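Cekel workshop, shared bench users
Minutes, 15th September

Present: six from the Trindade side, four from Miletti, one on the phone for the first part. Last minutes agreed, no changes.

1. Bench room
Room stays with us till end of November, same hours. Rent share unchanged. Bultetti want the two tall shelves back, agreed, they can collect any time. Long talk on who sweeps. Rota goes back up on the door, Trindade first.

2. Brown top
Keep it or replace it. Some want a new sheet, quote is 76 for the same size, 50 if we cut it ourselves. Others say flip it and see. No vote. Bring back next time with a proper measurment.
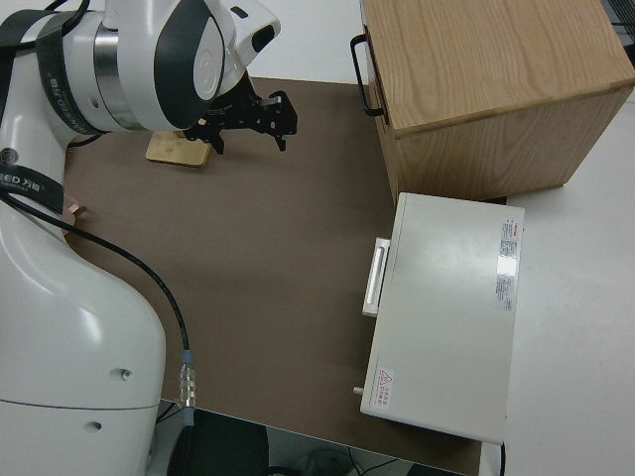
3. Storage and what lives on the table
Too much gets parked and then stays parked. Agreed that whatever is out at the end of a session goes home or goes in a drawer. Oak cabinet with the black loop handle stays where it is, the white unit by it stays too, and the stickers on that one are to be left alone, warning one included. Small wood blocks go back in the tub, one was still out on the brown top. Larger offcuts under the sink until the bin comes. Labels for the drawers still not done, carried over again.

4. Money
Balance 2969 after the Miletti invoice. 40 spent on screws, tape and the new dustpan, receipts in the folder. Question about the tape, seems a lot of tape. Noted. Subs due before the next meeting, two still owing from summer.

5. Sink
Drips. Landlord told twice. Will be told again, in writing this time.

6. Any other business
Key number three is missing, check coat pockets. Kettle descaled, thanks to whoever did it. Request for a second lamp at the window end, ok if under 50. Parking at the back is for unloading only, pls pass on to teh evening group.

Next meeting in November, date to be sent round. Closed early, room needed.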